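Food Engineering 2: Heat Transfer in Foods
Handout for Unit 5: Dielectric heating
Prepared by Kristine Cabanatuan. Lab sections: Jhun Javier and Clem Merrick.

5.1 Scope

Units 1 to 4 dealt with heat that enters a food through its surface, by conduction, convection, or thermal radiation. In this unit the heat is generated inside the material. The governing equation is the same one used before, with a source term added:

rho cp dT/dt = div(k grad T) + Q

where rho is density, cp is specific heat, k is thermal conductivity, and Q is the power absorbed per unit volume in W/m3. Most of the unit concerns how to estimate Q and how far it varies from point to point.

5.2 Mechanisms

Two mechanisms matter at microwave frequencies.

Dipole rotation. Water molecules carry a permanent dipole and tend to line up with the electric field. At 2.45 GHz the field reverses too fast for them to follow it exactly. The lag appears as loss, and the lost energy appears as heat. Note that 2.45 GHz is not a resonance of the water molecule. Students repeat this error every year and it will cost marks on the midterm.

Ionic conduction. Dissolved salts move back and forth with the field and collide with their neighbors. Adding salt raises the loss factor and lowers the depth to which the field reaches.

5.3 Power absorption

Q = 2 pi f e0 e'' E^2

f is frequency in Hz, e0 is the permittivity of free space (8.854 x 10^-12 F/m), e'' is the relative loss factor, and E is the rms field strength inside the food. E inside the food is not the same as E in the empty cavity. It depends on the shape, size, and position of the load, and in general it cannot be written down in closed form.

5.4 Penetration depth

For a low-loss material the depth at which power falls to 1/e of its value at the surface is approximately

dp = c sqrt(e') / (2 pi f e'')

where c is the speed of light and e' is the relative dielectric constant. Use the full expression in the textbook when e''/e' is not small. Ice has a very low loss factor compared with liquid water, so dp in frozen food is much larger. Once part of a frozen block melts, the melted part absorbs strongly while the ice next to it absorbs little. This is runaway heating, and it is the reason defrost programs run at low average power with rest periods.

5.5 Standing waves and the load

The metal walls reflect the field, and the reflections set up a pattern of high and low field regions. The wavelength in air at 2.45 GHz is 12.2 cm, so neighboring maxima in a simple standing wave are 6.1 cm apart. A real cavity supports several modes at once and the pattern is less regular. Two methods are used to even out the exposure: a metal stirrer that changes the pattern, or a turntable that carries the food through it. A turntable does little for the point at its center.
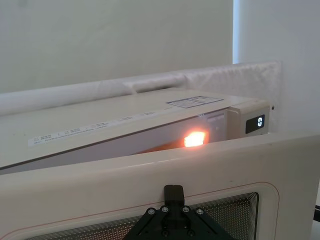
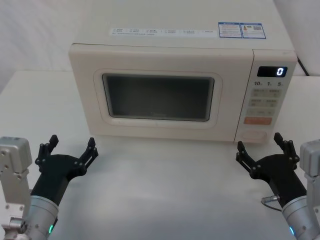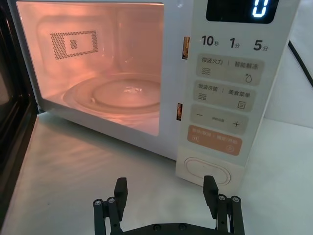

Figure 5.1. Countertop microwave oven. The last view shows the cavity with its round glass turntable plate.

5.6 Calorimetric estimate of absorbed power

The standard check uses a water load. Heat 1000 g of water for a measured time at full power, stir, and read the temperature at once. Then

P = m cp (T2 - T1) / t

Worked example. m = 1.000 kg, cp = 4.19 kJ/(kg K), t = 90 s, T1 = 20.0 C, T2 = 35.0 C.

P = 1.000 x 4190 x 15.0 / 90 = 698 W

The heat taken up by the vessel has been left out. For a glass beaker add the term m(glass) cp(glass) (T2 - T1) to the numerator. Evaporation is neglected at these temperatures. It should not be neglected if T2 is near boiling.

The result is power absorbed by this load. Smaller loads absorb less, and a value measured with 1000 g should not be applied to a 100 g sample without a correction.

5.7 Power settings

In an oven with a conventional transformer supply, a reduced setting does not lower the instantaneous output. The magnetron is switched on and off, and the setting fixes the fraction of time it is on. For short heating times the actual duty can differ a good deal from the nominal one. Inverter supplies can reduce the output continuously over part of the range.

5.8 Problems

1. Derive the expression in 5.4 from the attenuation constant, stating where the low-loss assumption enters.

2. Repeat the worked example with a glass beaker of mass 0.40 kg, cp = 0.84 kJ/(kg K), initially at 20.0 C. By what percentage does P change?

3. A slab of potato is heated from both faces. Using dp = 0.9 cm, sketch Q against position for slabs 1 cm and 5 cm thick. Treat the two incident beams as independent and add the powers.

4. Explain why a moist sphere of small diameter may be hottest at its center.

Problems 1 to 3 are due Tuesday at the start of section. Problem 4 will be discussed in class. Show units at every step.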